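Kitchen-Table Tips for Keeping a Family's Immigration Papers in Order

Home tips, paper and storage 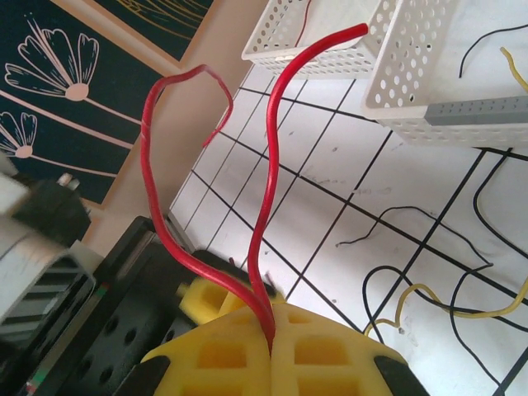 Bent red wire, glossy and curved over at the top.

I love a good paper system, I really do, and nothing has tested mine like getting our household through a green card renewal, a citizenship application and a replacement birth certificate from overseas, all in the same year! We did the whole thing from a kitchen table in Albridge with a toddler underneath it. These are the household tricks that stuck. They cover storing, copying, cleaning and finding paper. For what to file and when, go to the official form instructions or a proper immigration lawyer.

Pick one spot and defend it

Ours is the bottom shelf of the pantry cupboard, left side, well away from the oil and the onions. Before that we had papers in a bedroom drawer, a backpack, the car and (my favorite) inside a cookbook. A lidded plastic box that holds full-size paper lying flat is perfect. I got a Lokach box with clip handles and it has been terrific, but any box with a lid that shuts tight will do the job. Don't store it under the sink, or on top of the fridge where it gets warm.

Sort by person first

I started by sorting by type, all the passports in one folder, all the birth certificates in another, and it was a mess every time one person had an appointment. Now each family member has a folder in their own color, and everything with their name on it lives there. Papers that belong to two people, like a marriage certificate, go in a gray folder called BOTH, and each person's folder gets a copy. So much better.

Sheet protectors

Buy the pack of 50. You'll think it's too many and then you'll run out! Look for the ones marked acid free, with the opening at the top. Slide in one document per sleeve, with its translation right behind it. Don't laminate originals, ever. I know it's tempting when you have the machine out for the chore chart, but sleeves come off and lamination doesn't.

Getting old paper flat

My mother-in-law's school records came rolled up in a tube and would not lie down. Put the sheet between two pieces of clean white paper, then under a heavy cutting board with a few cans on top, and leave it for a couple of days. No iron, no steam. If the paper is cracking along a fold, skip the cans and just let it rest in a big book.

Staples and rusty clips

Old staples leave brown marks. Lay the page face down, lift the two little legs with a butter knife, then turn it over and ease the staple out from the front with your fingers. Leave anything alone that looks like an official fastening: ribbon, a seal, an eyelet, a stapled certification page. I take a photo of it and move on.

Scanning without losing a weekend

I scanned in the evenings after 8, one folder a night, with a podcast on. By the end I had 1,890 files, which sounds crazy, but that's years of pay stubs, leases and school letters for four people. Things that helped:

Wipe the scanner glass first with a dry microfiber cloth.
Scan the backs too, even when all they have is a stamp.
Name files with the year first, then the person, then what it is. 2019 Dad lease. 2021 Mom passport.
Keep one copy on the computer and one on a thumb drive in the box.
Open a few files afterward and zoom in on the small print.

The thumb drive goes in a little zip bag taped inside the lid. Ours disappeared for most of July before I thought of the tape.

The travel list on the fridge

Citizenship forms can ask about trips abroad, and trying to remember them years later is no fun at all. Tape a sheet inside a cabinet door with three columns: left, came back, where we went. Fill it in when you unpack, while the suitcase is still open on the floor. We worked backward from photos, old emails and passport stamps to fill in ours, and I found a long weekend I'd completely forgotten.

An envelope for receipts and notices

Any letter that arrives about a case gets the date written on the envelope in pencil, then letter and envelope go in together, newest in front. I use the Bretiner accordion files, the skinny ones, because they stand up by themselves next to the cereal. Write receipt numbers on an index card in big handwriting and put it in the very front. You'll be so glad of that card when you're on hold with a spoon in one hand.

Photos and glue

Passport-style photos stick together if they're stacked in a warm room. Put a square of parchment paper between them, the same stuff you bake cookies on. Keep them in a small envelope with the date they were taken, and check the current rules before you use any leftover ones.

Appointment morning

Pack the bag the night before and hang it on the front doorknob. Ours is an old canvas tote from Sriwong, the grocery on our side of town, and a full-size folder fits in it beautifully. I put in the appointment letter, ID, originals in their sleeves, copies, two black pens and a granola bar for the car. Liquids go in a different bag. I learned that one with iced coffee!

Once a year

Pull the box out, look at every expiration date, and write the next one coming up on a sticky note on the lid. Toss the duplicates, swap any sleeves that have gone cloudy, and wipe out the crumbs. It takes me 50 minutes now with tea.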